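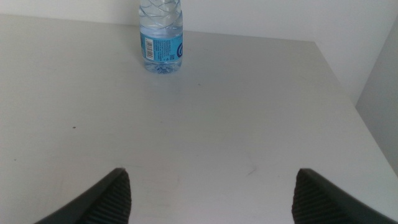

Jivdale Community Forum > Local Media > Radio

Topic: New breakfast lineup on Choo

fencepost_al
Posted 4th September

Choo put the new breakfast schedule on their site this morning. The show now starts at 5:30 instead of 6, the farm report moves to the very front, and the second host's chair goes to the woman who used to do weekend afternoons. The traffic segment is gone completely. They say people get that from their phones.

I drive the Maduvcombe road every day and there is no signal for most of it, so I'm not happy about the traffic.

radiobug
Good move on the host. She was the best thing on weekends and she knows how to let a caller finish. The old second host talked over everybody.

millrace
Disagree. The old pair had a rhythm that took years to get. I listened to the first hour of the new one and there were long gaps where neither of them knew whose turn it was.

radiobug
It was one show. Give it a month.

millrace
I gave the February changes a lot more than a month and they were still bad.

dialtwister
What happened in February? I only moved to Jivdale this spring.

millrace
They cut local news from every half hour to once an hour and filled the space with a syndicated health segment sponsored by Fitgate. Same tips every week. Drink more water, take the stairs. There was a petition to bring the news back and it got 666 signatures, which is a lot for a station this size.

fencepost_al
It got 3,642 if you count the online one. The 666 was only the paper copies at the feed store and the library.

millrace
I'm not counting the online one. Anyone anywhere could click it. Half of those people probably can't pick up the station.

fencepost_al
They stream. Online listeners are still listeners.
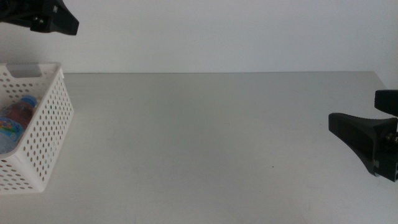

And the station did answer the petition, even if it took them a while. We got the noon bulletin back to a full ten minutes. I'd call that a result.

hollowaysignal
I worked there part time a long time ago. Traffic was always going to go. It took one person most of the morning to call the county and the highway office, and most days the report was "no delays." What I would have kept is a read of road closures at the top of the hour. It takes 20 seconds and covers what Al is asking for.

fencepost_al
I'd be fine with that. Has anyone suggested it to them?

hollowaysignal
Use the comment form on the schedule page. Don't call the studio line, it only rings in the booth and they won't pick up during the show.

dialtwister
Is the 5:30 start the same two people, or is it recorded until 6?

radiobug
Live. They gave the time and temperature and it was right.

millrace
Temperature was right. They had sunrise wrong by an hour.

radiobug
I missed that.

quietcarrier
Does the old second host have a new job? I liked him. I know I'm outnumbered in this thread.

hollowaysignal
He's doing Friday night football on the same station. It was in the schedule post, near the bottom.

quietcarrier
Thanks. I didn't scroll that far.

fencepost_al
Sent the comment form about road closures. I got an automatic reply saying 2 business days. Will post here if I hear anything.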